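About Tustard

Tustard is a family-owned wholesaler of cooking oils, vinegars and table sauces. The company was founded by Adoración Urquijo, who began with three suppliers and a market stall, and it now serves almost 2,000 restaurants, school kitchens and independent grocers.

Our staff of 18 works from two sites. The Mercado warehouse handles daily orders, while the Rusis office is responsible for purchasing, accounts and customer service. New growers are reviewed each March – a practice we have kept from the beginning.

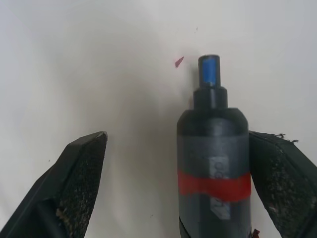 Deliveries are made on a fixed weekly route, and trade customers may open an account at either site. Price lists are sent on request.

Page last revised May 17, 2008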